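Paper cups as desk and shelf tidies - the Tollusex tall cups, reviewed after a spring and summer of use

Posted Aug 28, 2023

I've been meaning to write these up since April, when I finally lost patience with the cupboard under my bathroom basin. If you've read this blog for any length of time you'll know I have a thing about small bottles. Food flavourings, ink, essential oils, screen cleaner, the stuff you put on squeaky hinges, that odd little bottle of clock oil I bought and have used once. They fall over, they roll to the back, and one of them always has a sticky cap and glues itself to its neighbour.

I'd looked at proper organisers first. The acrylic ones with compartments are lovely until you own a bottle that's a few millimetres too fat for the hole, and then you have a very expensive tray with one bottle standing next to it. I had a Virkance carousel for a while too (the two-tier one) and it went round beautifully, but everything on the outside edge flew off if you were at all enthusiastic. My nephew was extremely enthusiastic. It now lives in the garage holding screws, which suits it much better.

So, cups. Plain, tall, tapered paper-type cups with a rolled rim, the sort you'd be handed a cold drink in. I bought the mixed colour sleeve from Tollusex, which is sold for parties and, going by the picture on the wrapper, mostly for lemonade. My neighbour Eva put me on to it. She keeps hers on the windowsill with seed packets in, and I stood in her kitchen thinking well, that's my bottles sorted.

What they're like

Light, obviously. An empty one will go over if you breathe on it, and I wouldn't bother putting them anywhere with a draught until they've got something inside. Once there are a couple of bottles in, they settle down and stay put pretty well. The base is narrower than the top, so they're never going to be as steady as a straight-sided pot, and I'd keep them away from the edge of anything if you have a cat.

The colours are good. The yellow is a proper bright lemon and I can find it half asleep. The grey is quieter and goes with everything, and it's the one I'd pick if it was going to be out on show. Both shapes are the same as far as I can tell, so you can swap things between them without any faffing.

The rolled rim makes a bigger difference than I expected. It gives you something to grip when you pick the whole thing up, and it stops the top going floppy, which is what happened with the cheap picnic cups I tried first. Those went oval in a week.

What fits

This was my main worry. The height is generous, so short bottles can vanish if you're not careful. My tip is to put a taller one in with a smaller one and let them lean together a bit. You can still see both caps from the top and they prop each other up. Two bottles is comfortable. Three goes in if they're slim, but then you have to wiggle one out to get at another, and I found I was back to grumbling.

Black caps all look the same from above, by the way. I've started putting a dab of nail varnish on mine so I know which is which without lifting them. You could write on the cup instead, and a marker pen takes nicely on the outside, but I change my mind about what goes where far too often for that.

Long things work too: brushes, a thin ruler, the pipe cleaners I bought for the coffee machine. Scissors are a no. The points go straight for the bottom and the handles drag the whole lot over sideways.

How I've got them arranged

I started with a grand system, colour by room, and it lasted until I needed the sewing machine oil in the kitchen. These days yellow means things I reach for every week and grey means everything else. It's a bit loose but I can stick to it. The cups sit in a row at the back of the worktop with the front left clear, and wiping down takes no time because I can lift each one in one go with its bottles still in it. I used to skip that bit entirely, moving a dozen separate bottles to clean under them. Grim, I know.

Niall MacAulay left a comment on my drawer divider post saying he folds a square of kitchen roll into the bottom of his pots to catch drips. I pinched the idea straight away and it's a good one, so thank you Niall! I change mine when it looks sad. Without it a leaky cap will mark the inside, which is white and shows everything.

The not so good

They're paper cups, so let's not get carried away. They don't like a wet surface. I stood one in a puddle by the sink overnight and the bottom edge went soft and furry, and that one had to go in the bin. I wouldn't use them for anything really heavy like glass bottles of vinegar, and I wouldn't leave anything nasty in them where small children could tip it out.

The sleeve is also bigger than most people need. I've given cups to half the street and still have a stack in the airing cupboard. If Tollusex did a smaller pack I'd be happier recommending it to someone who only wants a couple.

And there's the look of the thing. My sister says it's like living in a fast food place. I think a pair of them against a plain wall looks rather smart, especially if you stick to two colours, but if you like wicker and linen these are going to annoy you.

Compared with the alternatives

I did also try the Tapia ceramic pots, which are gorgeous and weigh a ton. They never move, and I'd have them in a heartbeat for a desk. For a shelf at head height, no thank you. They're also shorter, so tall bottles stick out a long way and look a bit daft.

If you've got jam jars, use jam jars! They're free. I only went off them because I kept knocking them together and the noise in a tiled bathroom first thing is horrible.

Score

I'm giving them 4 out of 5. One point off for the puddle business. I'd buy them again, although at the rate I'm going through the stack that won't be for quite some time.

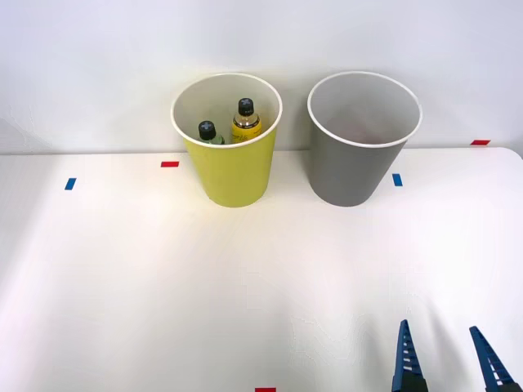
Two small bottles sharing the yellow cup, with the grey one alongside.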